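Kincaid Trust Sets Program and Seating Terms for Annual Benefit Concert at Dodmont Hall

DODMONT — The Kincaid Trust, which provides instruments and instruction to students in schools without a full-time music teacher, has set the program, seating plan and ticket terms for its annual benefit concert. The concert will be held in June at Dodmont Hall. Doors open at 6 p.m. and the first performance begins at 7:30 p.m.

This is the ninth concert in the series. It is the first to be held at Dodmont Hall, after eight at the Hommont Ballroom. The Ballroom is closed for replacement of its stage rigging and will not reopen before the fall.

The program runs 90 minutes without an intermission. It consists of two parts. The first is a set by the Altmont Chamber Players, who will perform string arrangements of American popular songs from the 1930s through the 1970s. The second is a set by singer and pianist Rafferty Fitzsimmons, who will appear with a rhythm section and, for the closing numbers, with student musicians from the Trust's instruction program.

Fitzsimmons has been a supporter of the Trust since its second year and last performed at the benefit three years ago. The set will include material from the album "Low Water Mark" and two songs that have not been performed in public before.

"I learned on a school piano with a dead octave at the bottom, and I wrote around it for years," Fitzsimmons said. "The students I have rehearsed with through Kincaid are working on instruments that hold their tuning. They get to the music sooner than I did."

The student group for the concert has 12 members, ages 13 to 18, selected by audition in the winter. Instrumentation is two violins, viola, cello, flute, two clarinets, two trumpets, trombone and two percussionists. Arrangements for the student group were written by members of the Altmont Chamber Players, who also lead the sectional rehearsals. Full rehearsals with Fitzsimmons are held in the recital room at Dodmont Hall and are closed to the public.

Seating and tickets

Dodmont Hall will be configured with dinner tables on the main floor and fixed seats in the balcony. The main floor will have 60 tables. Table seating includes a served dinner beginning at 6:15 p.m., and dinner service ends before the first performance. No food or drink service will take place during the program.

Balcony seating does not include dinner. Balcony ticket holders may enter the building at 6 p.m. and may take their seats from 7 p.m. Late arrivals on both levels will be seated between numbers at the direction of the house staff.

Tickets are sold through the Dodmont Hall box office, in person or by phone. Full tables may be reserved by individuals or by organizations. Single seats at shared tables will be released once full-table reservations have closed. Balcony tickets are limited to six per order. Tickets are not refundable but may be transferred to another person by notifying the box office before noon on the day of the concert.

Organizations that held a table at last year's concert have been sent a renewal form. Tables not renewed by the date printed on the form will be returned to general sale. Because the floor plan at Dodmont Hall differs from the plan at the Hommont Ballroom, table numbers from previous years do not carry over. Renewing organizations may state a preference for the left, center or right section.
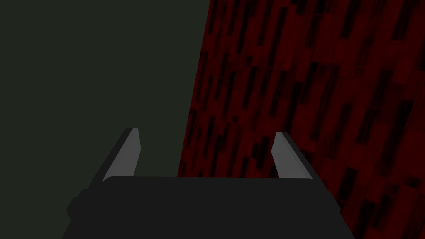

Use of proceeds

Net proceeds from ticket sales and the evening's pledge drive will be divided between two funds. The instrument fund covers purchase, repair and insurance of instruments lent to students for the full school year, including the summer months. The instruction fund pays visiting teachers for group lessons held during or directly after the school day.

The Trust lends instruments at no charge to the student or the school. Each instrument is inspected before it goes out and again when it comes back. Students who remain in the program may keep the same instrument from year to year, and students of string instruments are moved up to the next size as needed. Normal wear and minor damage are repaired at the Trust's expense.

Part of this year's instrument fund is set aside for low brass and double reeds. Requests from schools for bassoons, oboes and tubas have gone unfilled more often than requests for any other instruments, mainly on account of purchase cost. The Trust will buy both new and reconditioned instruments in these groups and will place them before the start of the fall term.

Pledges may be made during the concert by card, by check or on a paper form placed at each table and balcony seat. Donors may direct a pledge to one fund or the other. Undirected pledges are split evenly.

Silent auction

A silent auction will be open in the lower lobby from 6 p.m. until 7:20 p.m. and will reopen for viewing only after the concert. Lots include a signed set list from Fitzsimmons, a private recital by two members of the Altmont Chamber Players, a reconditioned upright piano with delivery inside the county, and several framed concert posters from earlier benefits. Bids are made on paper. Winning bidders will be notified by phone the next morning. The piano will not be on display; a condition report is available from the box office on request.

Recording and press access

The concert will be recorded in audio only. The Trust plans to release selections by the student group later in the year, subject to the consent of the students' families. There will be no live broadcast or stream.

Audience members may not record video or use flash during the performance. Phones must be silenced on both levels.

Members of the press may request credentials through the Dodmont Hall front office. Credentialed photographers may work from the side aisles during the first two numbers of each set. Fitzsimmons will be available for interviews in the afternoon before sound check, from 2 p.m. to 3 p.m. Interviews with student musicians require written consent from a parent or guardian and must be arranged through the Trust in advance.

Access and parking

Dodmont Hall is accessible from the street on its east side. An elevator serves the lower lobby, main floor and balcony. Wheelchair positions are available at main floor tables and in the first balcony row and should be requested when ordering. Assistive listening devices may be borrowed at the coat check.

Parking is available in the lot behind the building and in the public garage one block north. The rear lot is reserved for performers and permit holders until 5:30 p.m. The passenger drop-off lane on the east side will be open throughout the evening.

About the Kincaid Trust

The Kincaid Trust is a nonprofit organization based in Dodmont. It lends musical instruments, pays for group instruction and organizes student performances in partnership with public schools. It is funded by individual donations, the annual benefit concert and a small endowment.

About the Altmont Chamber Players

The Altmont Chamber Players perform a subscription season from October through April and hold a summer residency for student string players. The ensemble has taken part in every Kincaid Trust benefit since the series began.

Press inquiries should be directed to the Kincaid Trust office, in care of Dodmont Hall. Ticket inquiries should be directed to the box office, which is open from noon to 6 p.m. and until the start of the performance on concert days.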